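**Zwischenbericht an die Förderstelle: Beschaffung und Geräteplanung, Vorhaben Sovgate**

Berichtszeitraum: Januar bis April

## Stand der Beschaffung

Im Berichtszeitraum haben wir den ersten von zwei Arbeitsplätzen fertig eingerichtet. Der Roboterarm mit Zweifingergreifer wurde im Februar von der Firma Hernov geliefert und ist seit März im täglichen Betrieb. Die Lieferung kam drei Wochen später als im Angebot genannt, die Kosten sind aber unverändert geblieben. Die Tische und die Trennwand konnten wir aus dem Bestand des Instituts übernehmen, dafür war kein Geld aus der Förderung nötig.

Für den zweiten Arbeitsplatz liegen zwei Angebote vor, eines von Hernov und eines von Pinirance. Das Angebot von Pinirance ist im Kaufpreis günstiger, enthält jedoch keine Wartung im zweiten Jahr. Wir haben beide Firmen um eine Ergänzung gebeten und erwarten die Antwort bis Ende Mai. Die Entscheidung möchten wir vorher mit Ihnen abstimmen.

## Arbeiten mit dem ersten Arbeitsplatz

Bis Ende April wurden 1408 Greifversuche aufgenommen. Davon mussten 341 wiederholt werden, meistens wegen einer falschen Einstellung der Greifkraft in den ersten Wochen. Nach der Korrektur im März ist dieser Anteil deutlich gesunken. Eine genaue Auswertung nach Monaten legen wir dem Jahresbericht bei.

Die Aufgaben bestehen zurzeit aus Aufnehmen, Ablegen und Einsortieren von kleinen Gegenständen, dazu kommt das Öffnen von Schubladen. Für die Gegenstände haben wir bewusst einfache und billige Sachen gekauft: Teller, Kunststoffbehälter, Schaumstoffwürfel, Spielzeug. Dieser Posten ist im Antrag als »Verbrauchsmaterial« geführt. Wir haben ihn bis jetzt nur zu einem kleinen Teil ausgeschöpft.

## Abweichungen vom Plan

Drei Punkte sind anders gekommen als im Antrag beschrieben.

1. Die Greiferfinger nutzen sich schneller ab als gedacht. Im Antrag war ein Satz pro Jahr vorgesehen, wir brauchen nach heutiger Schätzung drei. Ein Ersatzsatz hat eine Lieferzeit von 17 Arbeitstagen, darum wollen wir immer einen Satz im Schrank haben.
2. Die Kabelführung am Arbeitsplatz ist noch provisorisch. Die Firma Semeniuk hat uns Kabelkanäle und Halterungen angeboten, die in der Planung nicht enthalten waren. Der Betrag ist klein — wir bitten trotzdem um Ihre Zustimmung, weil er unter keine bestehende Position passt.
3. Die Schulung der Mitarbeitenden hat mehr Zeit gebraucht. Statt zwei Tagen waren es fünf, verteilt auf den ganzen März. Zusätzliche Kosten sind dadurch nicht entstanden.

## Mittelumschichtung

Wir beantragen, 20 Prozent der Position »Verbrauchsmaterial« in die Position »Wartung und Ersatzteile« zu verschieben. Damit wären die zusätzlichen Greiferfinger und die Kabelkanäle von Semeniuk gedeckt. Die Gesamtsumme der Förderung ändert sich nicht. Das Formular für die Umschichtung reichen wir getrennt ein, sobald wir von Ihnen eine erste Rückmeldung haben.

## Nächste Schritte

- Mai: Vergleich der ergänzten Angebote, Vorschlag an die Förderstelle
- Juni: Bestellung des zweiten Arms, Umbau der Stromversorgung im Nebenraum
- Juli und August: Aufbau, Abnahme und erste Vergleichsversuche

Der zweite Arbeitsplatz soll möglichst gleich aufgebaut sein wie der erste, mit denselben Tischhöhen und demselben Abstand zwischen Arm und Arbeitsfläche. Sonst lassen sich die Ergebnisse schlecht vergleichen. Falls Pinirance den Zuschlag bekommt, müssen wir eine neue Halterung anfertigen lassen, das haben wir im Kostenvergleich schon berücksichtigt. Für Rückfragen zu den Angeboten stehen wir gerne zur Verfügung — die vollständigen Unterlagen können wir jederzeit nachreichen.
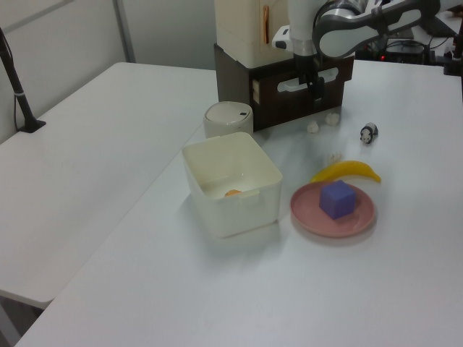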